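Mitochondrial qPCR damage assay: long amplicon drops in my untreated controls too

Asked by Jiahui Zhong in Molecular Biology, 3 answers

I'm measuring oxidative damage in mitochondrial DNA from cultured fibroblasts using the long amplicon / short amplicon method. The short product is 160 bp and works every time. The long one is the problem. In cells treated with hydrogen peroxide it goes down, as expected, but my untreated cells from the same day also give a weak long product compared with the batch I ran in February. DNA is column purified with the Sturkero kit, eluted in water, and kept at minus 20. I use 27 cycles for the long target. Template is quantified by absorbance only. Is this real damage in the controls or something I'm doing?

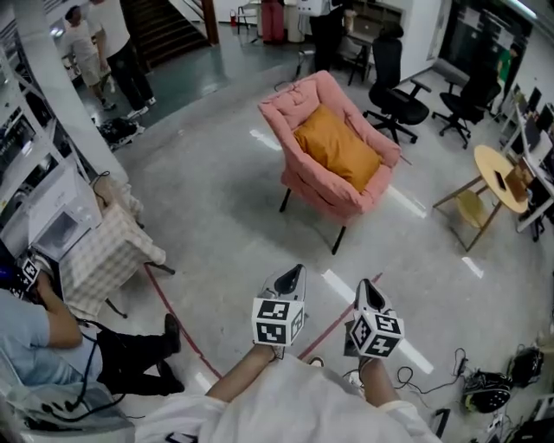 I should add that the polymerase is a new lot, so I can't rule that out. I still have one tube of the February DNA, but it has been thawed a lot.

Answer from Cristóbal Insaurralde (accepted)

Most likely the DNA is getting broken or oxidized during prep. Spin columns shear long molecules, and vortexing makes it worse. A break anywhere in the long target stops the polymerase the same way a lesion does, so the assay can't tell them apart.

Switch to a gentle prep (anion exchange gravity columns are fine), elute in TE at pH 8, and store small aliquots. Quantify with a double-strand-specific dye. Absorbance also reads RNA, and then you load less DNA than you think.

Then run a 50% template control on every plate. If half the input doesn't give close to half the product, you are past the exponential phase and the numbers mean nothing. Drop 2 cycles and try again. Don't use the old tube as your reference if it's been thawed that much. Make fresh DNA from untreated cells and test both polymerase lots on it side by side.

Answer from user3228

Could be the enzyme. We had a bad lot once and a new one fixed it.

Answer from Jõgi

Agree with the first answer. Also check how confluent the untreated cells are when you harvest. Ours gave different baselines when one flask was overgrown. And normalize the long product to the short one for each sample, or a change in mitochondrial copy number will look like damage.

Comment from Jiahui Zhong: Thanks. I vortex at the lysis step, so I'll start there. Half template control is going on Tuesday's plate.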